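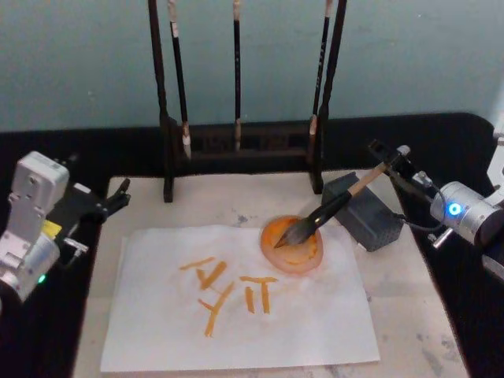 Slide 1. Brush in the dish, right arm holding it.

Speaker notes: Teaching a brush task by hand
Thenmozhi Devadiga
Slot is 15 minutes plus questions. Slides advance from the lectern, so stay near it.

Opening (leave slide 1 up)

Say good morning, name, one line on what I do. I run the teaching side of the Dukik project. I don't train the models. I'm the person who sits with the operators and decides which recordings we keep.

The talk covers how we show a two-armed robot a painting task, what we changed over the past few months, and what I would do differently. No results table until slide 9.

Point at the dish. Loading the brush is where most of our teaching time goes. People expect the strokes to be the hard part. The strokes are hard too, but an operator can paint a passable stroke on the first morning. Loading takes much longer to teach well.

Slide 2. Two ways of showing

First way: by hand. Motors go slack, the teacher takes hold of the arm and moves it through the job. The arm records its own joint angles.

Second way: remote control. The operator sits at a pair of smaller arms that match the big ones joint for joint. Move the small arm, the big arm follows.

We started by hand. The trouble was the teacher's body. With someone leaning over the table, the head camera saw a sleeve and an elbow for much of each recording, and none of that will be there when the robot works alone. The teacher also pushes harder than they think, and the brush gets mashed.

We moved to remote control in March. I still use hand guiding for one thing, which is finding a comfortable starting pose for each arm. It takes a minute and saves arguing.

Slide 3. The operator station

Built by Strömberg, our workshop partner. Keep this short. Mention the foot pedal: press to start a recording, press again to stop, hold to throw it away. The hold-to-discard was an operator's request. Before that people would finish a bad take because stopping meant reaching for a keyboard, and the bad take went in with the rest.

Ask for a show of hands: who here has used a leader and follower setup? If most of the room, skip slide 4.

Slide 4. What the operator feels

Nothing, in our case. No force comes back to the hand. The operator judges contact by watching the bristles. When the tip bends, it's touching. When the belly of the brush bends, it's pressing too hard.

New operators watch the gripper. We tell them to look at the tip. I repeat this more than any other instruction.

Slide 5. Loading the brush

Go slowly here. The steps as we teach them:

Lower the tip into the dish until the bristles just meet the paint.
Pause.
Draw the brush toward the rim and let it lean there.
Lift straight up, pause again, then travel to the paper.

The two pauses matter for the recordings. Early operators ran it all together in one smooth swoop, as a person would. The policy trained on those takes left the dish early with a dry brush and painted nothing. With clear pauses it had something to hold on to.

We did overdo it for a while. One operator waited so long in the dish that the robot learned to stay there. Fix was a spoken count of one. (Play the clip if there's time, it's short. No sound.)

Slide 6. Strokes

We use short straight strokes, built into blocky characters. The alphabet doesn't matter much. We want a start, a pull and a lift that can be told apart afterward.

Mention that the quality of the lettering isn't scored. We score whether the stroke landed on the paper, whether it's continuous, and whether the lift was clean. An ugly character can be a good recording. Operators with a painting background find this annoying and go back to tidy their edges, and then we have a lot of tiny touch-up moves in the data. Ask them to leave it.

Slide 7. What the second arm is for

In the early sets one arm painted and the other did very little. We recorded both anyway. If you leave the idle arm out of the data, you have to decide later what it should do, and whatever you decide will be different from what the camera saw.

Rule for operators: the idle arm stays open, stays over the table, and doesn't drift. If your resting hand starts to sink, discard and go again.

Later sets use it to steady the sheet. Say that these are newer and I have less to report.

Slide 8. Keeping and throwing away

We recorded 1,000 takes for this task and kept 800. I reviewed all of them at double speed with a sheet from Rorkitz that has four boxes: loaded, landed, lifted, returned. If a box is empty the take goes out.

One exception. If the operator missed the dish, noticed, and went back for more paint, I keep it. Those recoveries are useful and we never had enough of them. For the next set we're asking for them on purpose.

Slide 9. Results

The policy completed a full load and stroke in nearly 70 percent of trials. Say plainly that this was with the dish in its usual spot. Move it a hand's width and the number falls badly. We had kept the layout too fixed during recording. That was my decision and I would change it.

Most failures were in the dish. Too little paint, or the tip catching on the rim on the way out.

Slide 10. What I would change

Move the dish and paper between takes from the first session.
Swap operators more often. Hand speed differs a lot from one person to the next, and so does the angle of the brush.
Change the paper more often. Wrinkles build up and the brush skips over them.
Write the discard rules before recording anything. Ours changed twice and I had to go back through old takes.

Thanks and questions

Thank the operators and Flilline for the table space.

Likely questions:

Why paint? It leaves a mark we can check later without watching the video.
Would force feedback help? Probably with pressing too hard. We haven't tried it.
How long to train an operator? Two sessions before I keep anything they record.
Can we have the data? Send people to me after the talk. The answer depends on the partner agreement and I can't settle it from the stage.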